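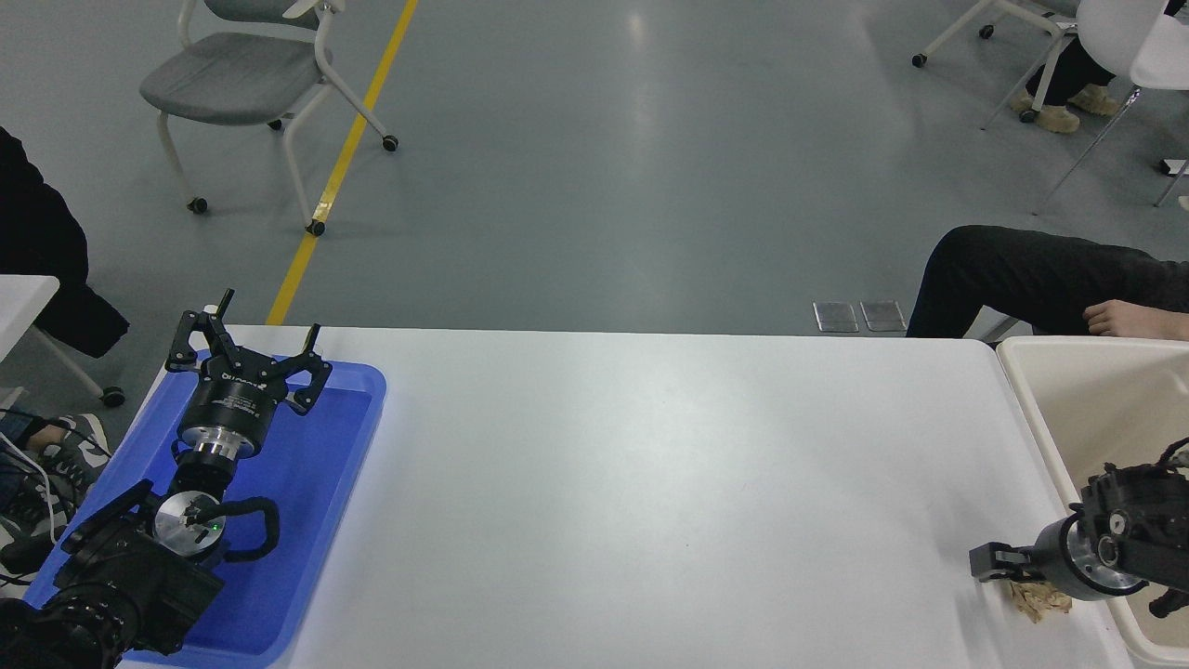
Figure 1. Both arms at the table, with the blue tray on the left and the cream bin on the right.

Comparing Two Sets of Fingers on a Two-Arm Setup
Makis Michailidis, 6th September

So my part of the Naso project was the grippers. I spent most of August swapping fingertips and picking up paper (so much paper!), and I have opinions now. We had 2 fingertip sets to compare, the hard ones and the rubber-faced ones, and I ran 40 picks with each. The job was always the same – grab a crumpled piece of paper, lift it, let go over the bin.

The hard tips did fine on stiff, balled-up paper but kept sliding off anything soft. With the rubber ones I got way fewer drops, though the paper sometimes stuck after the gripper opened, and I had to add a little shake to the release. I first ran everything at 100 percent closing force, which flattened the paper and made the next pick harder. Turning it down helped both sets.

Cables were the other headache. The loop by the wrist limits how far I dare rotate the left arm, so I kept those moves small. Next I want to redo the soft paper runs with the camera mounted lower.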